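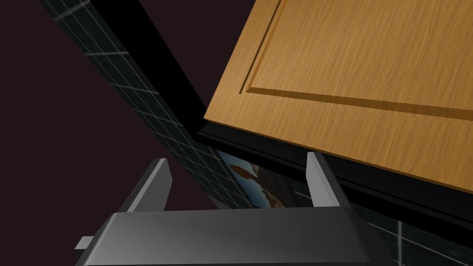 Hernán Yupanqui wrote to me that a person should not leave a salary until the small business pays the rent for one full year. I have read his message many times, and I think he is right, but I did not do it like this.

I left the bank in January with 54 scarves, four wholesale contacts and the name Silby, which my sister chose because it is easy to say in every language we know. The first shop that took our scarves sold 11 of them. The second shop sent all of them back in the same box.

My mistake was the price. I calculated the silk and the sewing, but I forgot the labels, the returns and my own hours. When I finally made a correct table, I saw that we had lost $2,344 on orders I was very proud of.

Now we make fewer colors and ask the shops to pay half before we cut the fabric. Some of them said no. Two said yes without any discussion, and this surprised me.

Hernán also asks if I miss the bank. I miss the lunch and my colleague from the third floor. Next week I must decide about the winter wool, and the supplier wants an answer before I have the money from the shops.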